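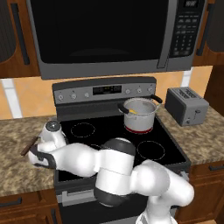

3. Where people put the microwave, and what it does to supper

I should say at the start of this section that I didn't set out to study microwaves at all. Our project was meant to be about shared mealtimes in small households, and for the first few weeks that's what I asked people about. But they kept bringing me back to the kitchen wall (and the shelf, and the top of the fridge), so by November I'd given in and added a set of questions on where the thing lives and who can reach it.

We visited 18 households, all in Prerent, all in flats built or refitted by the same housing firm, Desora. I did the talking and Fatos Petkov kept the kitchen notes, and we swapped over whenever one of us had a cold. Each household got two visits, one in the daytime and one at supper, and everybody filled in a food diary for the 10 days between. Teun De Haan read the diaries without knowing which kitchen they came from, which annoyed him no end but did keep us fair.

3.1 High, low and on the worktop

We sorted the kitchens into three loose groups. In the "high" group the microwave is fixed over the cooker, in line with the wall cupboards. In the "worktop" group it just sits out, usually next to the bread. The "low" group have it under the counter, and there were only 4 of those, so please go gently with anything I say about them.

Figure 3 shows the high arrangement as a computer-drawn kitchen: the microwave between two brown wooden cupboards, with its handle and control panel to the right of the dark door window.

What struck me most in the high kitchens was who did the reheating. Children under ten hardly ever did it, which you'd expect, but neither did quite a few of the grandparents. One woman told me she'd stopped warming up soup when she moved in with her son, and had gone over to sandwiches at lunch. "I don't like a hot bowl above my chin," she said, and I've thought of that remark every time I've reached up for my own porridge! In the worktop kitchens the same age group warmed things up whenever they fancied, often several times a day, and their diaries are full of half portions and second cups of tea.

3.2 Eating at different times

Now, this matters for mealtimes in a slightly roundabout way. If only one adult in the house is happy using the microwave, then that adult tends to be around when the food comes out, and the others tend to drift in as well. Teun's reading of the diaries picked up longer suppers in the high kitchens, with more people sitting down together. He put it down to family size to begin with, and he may still be right, as the bigger flats were more often fitted that way. I lean the other way, but I can't prove it from a group this small and I'm not going to pretend I can.

The worktop households were much looser. People ate when they got in. One father in the Bastos block had a stack of covered plates with names on bits of tape, and he was rather proud of the system (rightly, I thought, it was very tidy). Nobody in that flat felt they were missing out. They had their long meal on days off and were quite happy with it, so I'd be wary of reading separate suppers as a sign of anything going wrong.

3.3 What we asked too late

I wish we'd asked about cooking smells and steam from the first visit. Several people with the high arrangement complained about clearing up grease, and a couple had given up frying. That could shorten or lengthen supper all by itself, and we've only got stray comments to go on. Fatos has since written a short set of questions on it, which the Flement group are trying out with their own households, and we've agreed to share the answers once both sets are in. We also forgot to measure anyone's height, and for a study of reaching up to things I do blush a bit at that. The notes on worktop space are in better shape, and I turn to those next.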